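Speaker notes – "Two arms, one planner, too many shirts"
Dalva Leite, September

OK, mic check, water, go. Say hi, thank Kulap for the slot. I talk fast, so slow down on the queue part!

Start with the shirt problem. Everybody in this room has written a planner that picks up a box, and a box is polite, it stays box-shaped. A shirt has no pose. We spent most of last year pretending it did (I'll own that one, it was my idea) and fitting a neat little template to every garment. The template loved flat shirts. It fell apart on anything crumpled, so on pretty much everything.

So what does Lencho do now? Lencho is our planning layer, for those who missed Yasuo's talk. It doesn't ask "what shape is this shirt." It asks "where can I grab, and what do I learn if I grab there?" Collars are great. Collars are stiff, the perception net finds them a lot, and once you have a collar you can guess at the shoulders. Sleeves are the worst. A bunched sleeve looks like its own little garment, and the segmenter will happily hand you two shirts where there's one.
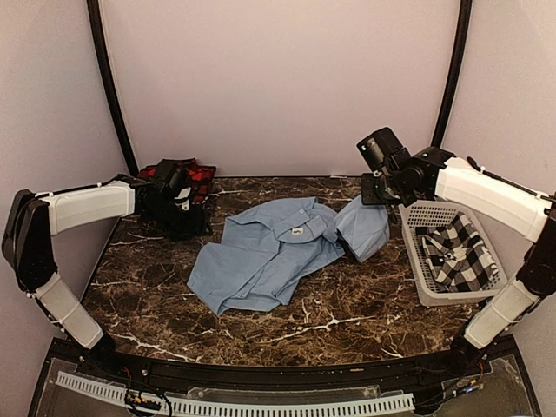
Which brings me to scheduling. Each arm runs its own queue, and the queues share a map of who owns which piece of the table. We call it the claim map. Left arm claims a patch, right arm sees the claim and plans around it. Simple, and it worked in sim for weeks. Then on hardware the arms started waiting for each other – both holding a claim, both wanting the other one's. Classic deadlock, I know, I know, first-year stuff. Kittipong found it in the logs in one afternoon.

The fix: claims expire. 900 milliseconds, and if you haven't started moving, you lose the patch. We tried 300 first and the arms got twitchy, dropping claims while the planner was still thinking. (Pause here, people usually laugh. If they don't, keep going.)

Perception timing. The wrist view and the fixed view don't agree on time unless you make them. Plirkside stamps everything on arrival, and arrival was off by up to 180 ms. Doesn't sound like much! Cloth moves a lot in that time when there's a gripper on it. Charoen moved the stamping down into the driver, and half of our "bad grasp" tickets went away.

Last bit, tooling. Please, write the replay viewer early. Ours came after over 1000 runs and I wish I'd had it for the first ten. Show the claim map, show the queues, let people scrub.

Questions. Somebody will ask about socks. We haven't done socks.

Last updated: September
Contact: Dalva Leite, Drosaseo planning group
© Drosaseo
Back to top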